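The long life of the kitchen island

It started as a table. Somewhere along the way it grew cupboards, a sink and a price tag, and now half the people planning a new kitchen say it is the first thing they want.

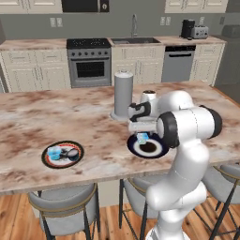

A marble-topped island with streaks of cream, beige and rusty brown.

When Aranka Simon began fitting kitchens in Purbridge, she was asked for an island perhaps twice a year. The houses were mostly terraces, the kitchens were at the back, and people wanted a place for the washing machine. These days she draws one into nearly every first plan, and then spends a good part of the next meeting talking about whether it should stay.

"People bring me the island before they bring me the room," she says. "I ask how wide the kitchen is and they don't know. They know what stone they want."

Width is where most of the trouble begins. Simon likes a clear metre on every side, and more where an oven or dishwasher door drops down into the walkway. In a room of 3000 mm from wall to wall, with a run of units along one side, that leaves very little to build on. She has a roll of brown paper in the van for this. She cuts it to the size of the island, lays it on the floor and asks the family to leave it there for a week and walk round it. Quite a few of them ring up and ask for a table.

The old farmhouse kitchen managed with a table for everything. Bread was made on it, children did their sums on it, and it could be dragged to the wall when the floor needed scrubbing. Fitted kitchens pushed the work out to the edges of the room, on to counters with cupboards above and below, and the middle was left bare. The island put the work back in the centre, but fixed it to the floor.

Being fixed has its uses. Power can be brought up through the base, and so can water, although the drain needs a proper fall and that often means lifting the floor. Simon tells customers to decide about the sink before anything else. Moving a socket later is a nuisance. Moving a waste pipe under a tiled floor is a building job.

Then there is the top. Marble is what people ask for and also what they complain about. It is a soft stone and it reacts to acid, so lemon juice, vinegar and wine will leave dull marks if they sit. Sealing slows down stains but does nothing for etching. Some owners mind a great deal. Others stop noticing after the first winter, and a honed finish hides more than a polished one.

Casel, the yard where Simon buys most of her stone, lets customers walk among the slabs and chalk out the part they want. She thinks it is worth the drive. A sample the size of a coaster says nothing about where the veins run, and a heavily marked slab can look quite different once it is lying flat under a kitchen light. She advises going in the morning and taking a cupboard door along.

Height gets less attention than it should. A normal worktop stands at about the level of an average hip, which suits chopping and is a little high for kneading. Bakers often ask for a lower section. Tall cooks want the whole thing raised, and then find that their stools no longer fit. Simon's own island, a plain one with Breltex drawer runners and an oak top, was built to suit her and annoys her husband.

Seating is the other argument. Knees need room, so the top has to overhang, and a long overhang in stone needs steel under it. Two stools are easy. Four in a row look sociable on the plan, but everybody ends up facing the hob.

For smaller rooms there are trolleys and narrow blocks on legs. Simon has fitted several of the Toivonen kind, which has a shelf below and locking wheels, and says they suit people who rent or who like to change things round.

She still has the first island she ever took out. It was a heavy thing with a tiled top, removed one March from a kitchen that had never been wide enough for it. It stands in her workshop now with a vice bolted to one end.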